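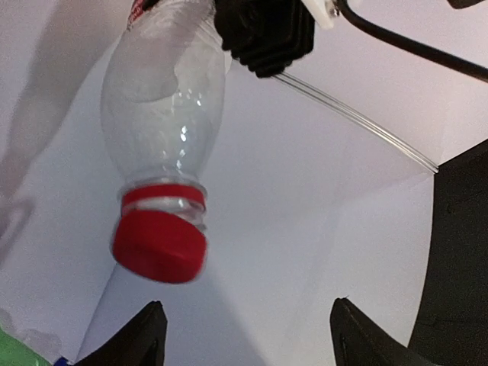

Kitchen and Garage Odds and Ends, the Big Batch

Updated June 23, 2024

Been meaning to put these all on one page for ages. Some are mine, some came in by email, a couple are from my grandmother's recipe box (the back of the cards, where the good stuff is). No real order. Skim it.

STICKY AND STUCK

Jar lid won't budge. Rubber band around the lid, twist. Still no? Run the lid under hot water for a bit, dry it off, try again. I don't whack mine on the counter anymore, chipped the edge of the tile doing that in February and I still see it every morning.

Honey gone solid. Jar in a bowl of warm tap water, leave it, go do something else. Not the microwave.

Price sticker goo. Cooking oil on a paper towel, let it sit, rub it off with your thumb. Wash with dish soap after. Works on glass and most plastic. Don't do it on raw wood, it'll stain.

Two glasses stuck together - ice water in the top one, set the bottom one in warm water. Wait. Gentle twist. If you force it you'll be picking glass out of the sink.

Zipper that catches. Pencil lead up and down the teeth. Or a bit of candle.

PLASTIC BOTTLES

We save a few, not a mountain. Things I use them for:

Funnel. Cut the top third off, pop the cap, turn it over. Good for birdseed, rice, rock salt. I keep one for food and one for the garage and the garage one has a big G on it in marker so they dont get mixed up.

Scoop. Cap ON this time, cut at an angle. Potting soil, dog food, ice melt.

Slow watering. Poke 2 tiny holes in the cap with a hot pin, fill, shove it neck down in the dirt by the tomatoes. Bigger holes and it's all gone in a few minutes and you've got a puddle. If it doesn't drip at all, poke one more hole up near the base so air gets in.

Drying them out. Stand them neck down in the dish rack overnight with the cap off. If you put the cap back on while there's water inside you get that smell.

Pancake batter. Funnel it in, keep it in the fridge door, squeeze out what you need. Shake first. Use it up by the next day.

Don't put boiling water in any of these. They shrivel. Ask me how I know.

FRIDGE AND PANTRY

Celery wrapped in foil. Stays crisp way longer than in the bag it came in.

Herbs - trim the ends, stand in a glass with an inch of water, loose bag over the top. Cilantro and parsley in the fridge. Basil on the counter, it hates the cold and goes black.

Brown sugar like a brick? Slice of bread in the tub overnight. Toss the bread.

Leftover tomato paste. Spoonfuls on wax paper, freeze, then tip them into a bag. Same with pesto, same with chipotles in adobo (those get messy, do them last).

Write the date on stuff. Masking tape and a marker, both live in the drawer right under the freezer. If they're in another room you won't do it.

Potatoes and onions in separate spots. They make each other go bad.

The oat bin: we switched to the Zostirex ones with the wide lid and I like them fine, but the lids don't love the dishwasher. Hand wash.

CLEANING

Burnt pan. Baking soda, enough water to cover the bottom, simmer ten minutes, scrape with a wooden spoon. Twice if it's bad. Not for aluminum, it goes gray.

Microwave: bowl of water with half a lemon, run it till it steams up, leave the door shut five minutes. Then wipe. Careful with the bowl, its hot.

Never mix bleach with vinegar or with ammonia. I know you know. Putting it here anyway.

Grout. Old toothbrush, baking soda paste, elbow grease. I tried the powder they sell at Hikside and it did the same job for more money.

Cutting board smells like garlic - coarse salt and the cut side of a lemon, scrub, rinse, stand it on edge to dry.

Dishwasher filter. When did you last look at it? Go look. Twist, lift, rinse, toothbrush again.

GARAGE AND BENCH

Screws and brackets from anything you take apart go in a baggie, baggie gets taped to the back of the thing. I've got a bed frame that's moved houses this way and not lost one bolt.

Stripped screw hole in wood. Toothpicks plus wood glue, pack it tight, snap them flush, let it dry, drive the screw back in. Cabinet hinges especially.

Squeaky door: pull the pin, rub it with a bar of soap or some petroleum jelly, back in. One hinge at a time or you'll be holding the door.

Paint can rim. Punch nail holes around the groove so the paint drains back down. Lid still seals. Write the room on the lid too.

Tape measure numbers rubbing off? Clear nail polish over the first foot.

Sandpaper on a block lasts longer if you stick duct tape on the back of the sheet first.

Extension cords. Over-under coil, velcro strap. The Clikside straps are what I have, any will do. Don't wrap them round your elbow, they kink.

FROM THE MAIL

A reader on Okonkwo Street says she lines her crisper drawer with a dish towel and swaps it on laundry day. Trying it. So far so good, the lettuce isn't slimy.

Someone else asked about getting candle wax off a tablecloth. Freeze it, crack off what you can, then brown paper on both sides and a warm iron. Move the paper as it soaks up. Colored wax may leave a mark, treat that like a grease stain before you wash.

And a question on cast iron and soap. Yes, a little dish soap is fine. No, don't soak it. Dry on the burner, thin wipe of oil.

More when I get through the inbox, there are 94 in there right now. Laundry stuff gets its own page next.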